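Sultow : le deuxième album « Karau » pressé en 600 exemplaires, précommandes ouvertes

Publié le 20/7/25 | Rubrique : Sorties, stoner / doom

Le trio Sultow a confirmé la sortie de son deuxième album, « Karau », sur le label Fasska. Le disque comprend sept titres pour une durée totale de 47 minutes et paraîtra simultanément en double vinyle et en fichiers sans perte. Aucune édition CD n'est prévue dans l'immédiat. Les précommandes sont ouvertes sur la page du label, dans la limite de deux exemplaires par acheteur pour la version vinyle.

L'enregistrement a été réalisé par Sorin Vasiliu, déjà responsable du mixage du premier album. Les prises de base (batterie, basse, première guitare) ont été effectuées en direct dans une seule pièce, sans métronome, sur un magnétophone seize pistes à bande de deux pouces défilant à 15 pouces par seconde. Les voix, la seconde guitare et les parties d'orgue ont été ajoutées ensuite en numérique, à 96 kHz et 24 bits. Le mixage a été terminé en juin sur console analogique, avec un retour sur bande quart de pouce pour le master stéréo.

Par rapport au premier disque, le groupe a modifié son accordage. Les guitares passent de do à si sur cinq des sept morceaux, avec un tirant de 12-60 et un diapason long. La basse est reprise sur deux voies : un signal direct filtré sous 120 Hz et un ampli à lampes poussé en saturation, dont le bas du spectre a été retiré au mixage. Ce partage explique la lisibilité nettement supérieure des passages lents, en particulier sur « Matei », où la grosse caisse et la basse occupaient auparavant la même zone en concert.

Côté guitare, la fuzz est un circuit au silicium à quatre transistors, placé avant un préampli peu chargé en gain. Vasiliu indique avoir utilisé deux microphones par baffle, un dynamique au bord du cône et un ruban à 40 centimètres, sans égalisation à la prise. La réverbération entendue en fin de « Matei » provient d'une cage d'escalier captée par un couple espacé. Aucune réverbération à ressort n'a été employée sur l'album, contrairement au précédent.

« Matei », premier extrait, est disponible à l'écoute depuis la page du label. Le morceau dure 11 minutes 20. Il s'ouvre sur un motif de basse en 7/4 joué seul pendant seize mesures, puis bascule en 4/4 à l'entrée de la batterie. La voix n'intervient qu'après quatre minutes. La partie centrale, instrumentale, repose sur deux accords et une montée progressive du tempo, de 58 à 74 battements par minute, obtenue au jeu et conservée telle quelle au montage. Le dernier tiers revient au motif initial, doublé à l'octave inférieure.

Le morceau-titre occupe toute la quatrième face, avec 14 minutes de musique. Il s'agit d'une version retravaillée d'une pièce jouée en concert depuis deux ans, raccourcie d'un couplet et complétée par une coda à l'orgue. Les cinq autres titres sont plus courts, entre trois et cinq minutes. Le plus rapide, « Chaux vive », se rapproche davantage du rock lourd du début des années 1970 que du doom, et ouvre la deuxième face. Le texte est en français, comme celui de deux autres morceaux ; le reste est chanté en anglais.

Le vinyle est pressé à 600 exemplaires, en 180 grammes, à 45 tours. La gravure a été faite sur laque, avec un niveau volontairement modéré pour conserver la dynamique des introductions. La pochette est un modèle ouvrant en carton de 350 g/m², avec sous-pochettes antistatiques. Les textes et les crédits complets figurent à l'intérieur. Selon le label, 524 exemplaires sont proposés à la vente en ligne ; le reste du tirage est réservé aux concerts et aux disquaires partenaires. Un repressage n'est pas exclu, mais il se ferait sur vinyle noir et avec une pochette simple.
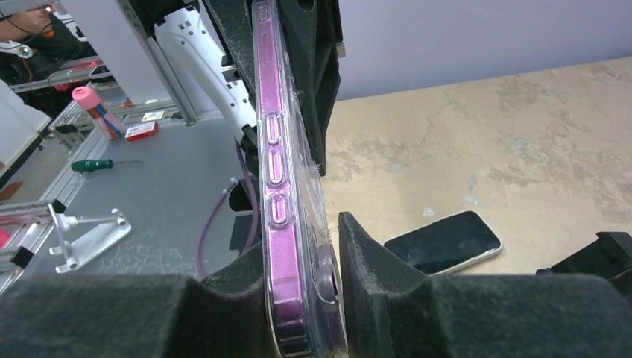
La version numérique est livrée en FLAC 24 bits / 96 kHz, avec une déclinaison en 16 bits / 44,1 kHz pour les lecteurs qui ne prennent pas en charge la haute résolution. Les deux jeux de fichiers proviennent d'un master distinct de celui du vinyle, un peu plus fort en niveau moyen mais sans limitation marquée. Un code de téléchargement est inclus avec chaque disque. Les acheteurs en précommande reçoivent « Matei » immédiatement et le reste de l'album à la date de sortie.

Le premier album de Sultow, paru chez le même label, totalise à ce jour 2 941 ventes tous formats confondus, chiffre communiqué par Fasska. Il reste disponible en numérique. Son tirage vinyle est épuisé, et le label ne prévoit pas de le relancer avant la fin de l'exploitation de « Karau ». Les bandes d'origine ont toutefois été transférées à nouveau à l'occasion du mixage, ce qui laisse la possibilité d'une réédition remasterisée.

Sur scène, le groupe jouera l'album dans l'ordre, sans rappel. La formation reste à trois, les parties d'orgue étant confiées au bassiste par l'intermédiaire d'un pédalier. Les dates seront annoncées par le label une fois les salles confirmées. Une chronique détaillée, face par face, sera publiée ici à réception du pressage définitif ; l'écoute ayant servi à cette brève a été faite sur les fichiers 24 bits.

Liste des titres :
A1. Seuil
A2. Matei
B1. Chaux vive
B2. Low Ferry
C1. Salt Engine
C2. La Part du four
D. Karau

Sultow, « Karau », Fasska. Double LP 45 tours, FLAC.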